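# Leave the Cups Out

I have been losing an argument with my sister-in-law for most of a year now, and since she doesn't read anything I write, I'm going to win it on this page. The argument is over cups. She believes that a cup gets washed, gets dried with a towel, and goes into a cabinet with the door shut. I believe a cup gets washed, goes on the rack, and stays on the rack until somebody is thirsty. She calls my way "living out of the sink." I call hers moving house three times a day.

I'll admit I didn't always have a position. When I lived in Stornport I had a galley kitchen with one good cabinet and I shoved everything in it, wet or dry, and when I opened the door on a July evening it smelled like the inside of a thermos. I thought that was just how cabinets smelled! Then I moved to Plivville, where the kitchen came with a big table and hardly any doors, and within a month I'd stopped putting anything away at all. My whole outlook comes from a shortage of cabinets, and I'm fine with that.

So what do I want out on a table? Cups on a wire rack. A board with some lemon on it. A bowl, the fruit, a cloth folded up within reach, and a lot of open surface left over.
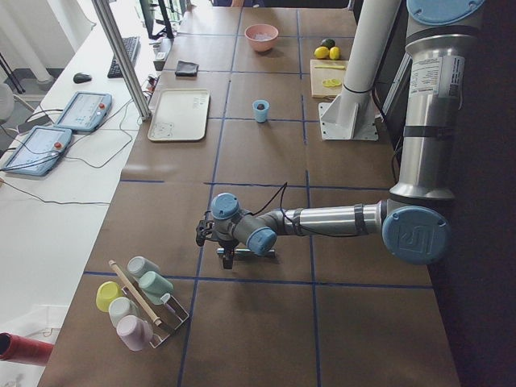 *Page last changed: April*

Let me start with the rack, which I feel strongest about. Wire, please. A folded dish towel looks sweet for the first hour and then it's a damp rag with cups on it. Those silicone mats with the little ridges are worse, in my opinion, because the water sits down in the ridges where you can't see it and you find out when you pick the mat up and it runs down your sleeve. Wire holds the cup up off the surface and lets the air get around it. And a cup laid over on its side dries fine, by the way. My sister-in-law says a cup has to be fully upside down or it isn't "really" draining. I've had cups lying every which way on my rack for years and they come out dry, unless they're the kind with a deep dent in the bottom, and that kind should be given to somebody you don't like.

Then there's color. I love a rack with a yellow cup and a mint one and a pinky lavender one on it, all soft like after-dinner mints, and I think plain matching sets are a mistake in any house with more than one person in it. With a white set you put your cup down, walk off to find your glasses, come back, and now there are three white cups and you take a fresh one to be safe. By dinner the whole set is dirty and each one has had maybe two sips of water out of it. With colors you say "I'm yellow today" and that's the end of it. I bought mine at Skimik for 69 cents apiece, plastic, and I've dropped every one of them on a tile floor. People get snobby about plastic cups. I drink my coffee out of a proper mug like anybody else, but for water, for juice, for the little dab of pancake batter you want to keep separate, I want something light that bounces.

My friend Folasade Idahosa is on my sister-in-law's side, I should say, and she's harder to argue with. Her point is dust. She lives on a road with trucks going by and whatever she leaves out has a film on it by evening, and no amount of cheerful talk from me about airflow is going to change what's coming in her window. Okay. Fair enough! If you live on that road, shut the cabinet. I'd still say let the cups dry all the way first, overnight if you have to, and skip the towel. We went back and forth on this for 30 minutes on the phone while my rice burned.

Now the lemon, because I've got opinions there too.

I think you should cut one lemon before you need it. Just the one. Get the board out, make a few rounds, leave them on the board, and keep the whole lemons sitting behind as the reserve. When I have to get out a knife and a board for a single slice, I don't bother, and I drink my water plain and feel slightly sorry for myself. When the slices are already there I have lemon in everything. I put it on fish I would otherwise have eaten bare. I've been known to drop a slice in a cup of chicken broth, which sounds strange until you try it.

And a lime in with the lemons, always! You never plan to need a lime. It's a dollar well spent on the off chance of tacos.

A wood board, while I'm at it. I've had the thin bendy plastic ones and they skid. I know the arguments on both sides and I know lemon juice isn't kind to wood if you leave it sitting till bedtime, so wipe it down, rub some salt on it once in a while, and get on with your evening. Mine has a pale patch shaped like Florida where I once left half a lemon face down over a long weekend. It's still a perfectly good board.

The other thing I'd fight for is empty table. I know I've just spent six paragraphs telling you to leave things out, and I can hear how this sounds, but the two go together. If the cups have their corner and the fruit has its end and the bowl stays where the bowl goes, what's left over is space you can use – real elbow room, where you can roll out dough or fold a bath towel or spread the newspaper. What kills a table is the wandering stuff. Mail, mostly. Chargers. The screwdriver that came in from the garage to fix one thing.

Years back I helped out in the lunch room at Onuoha, which was a summer day camp, and the woman who ran it covered the long tables in brown paper every morning and ran blue tape over it in big squares. Bread went in a square, cups went in a square, the fruit went in a square. Kids of seven could set that table without asking a single question. I thought it was fussy for about two days. Then I watched 22 children get their own lunch and put their own cups back in the right spot, and I've liked a taped-off table ever since. I've done it at home for birthdays. Painter's tape peels up easily if you don't leave it for a month, and the paper goes out with the crumbs still on it.

I wouldn't do it every day at home, mind you. But you can do the same thing in your head. I have a "cup square" on my table that has no tape on it at all, and my husband puts the cups there, and he's a man who once put the butter away in the linen closet.
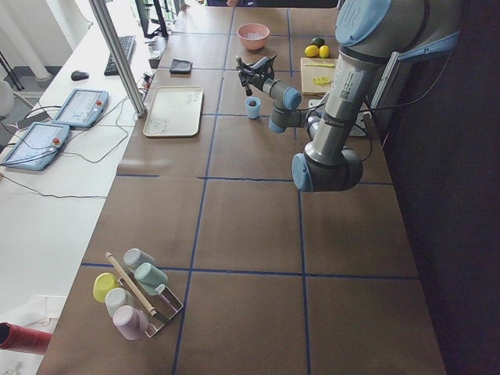
How long do lemon slices keep once they're cut?

Three or four days in a covered container in the fridge, and they shouldn't spend more than a couple of hours out on the board.

I bring it up because it's the part of my system that people pounce on. "You leave cut fruit out all day?" No, I leave it out while I'm cooking and eating and then it goes in a jar with a lid. Whole lemons can sit on the table for a week or so and look pretty while they do it. Mine sometimes go a bit longer and get leathery, and then I squeeze them for the drain.

The folded cloth belongs in this discussion too. I want one cloth, dark, folded flat, lying where I can reach it without turning around. Dark because I cook with turmeric and I'm tired of grieving over dish towels. My sister-in-law hangs hers on a hook inside a cabinet door, inside the cabinet, so that when you have something running toward the edge of the counter you have to open a door with your wet hand to get the thing that deals with wet. She redid that kitchen, too. She spent 2,000 dollars on the doors alone. They're lovely doors. They close by themselves with a little sigh and every one of them has fingerprints on it from people hunting for a cup.

I do give her the pots. Pots should be behind a door, and so should the blender, and so should anything with a cord that you use less than once a week. I'm not trying to live in a yard sale. And if you have a cat that walks on tables, you and I have nothing to say to each other on the subject of open racks and you should do whatever lets you sleep.

But the cup you'll want again in an hour can stay where it is. Lay it on the wire, let it drip, go sit down. She's coming for supper next month and I've already decided she gets the lavender one.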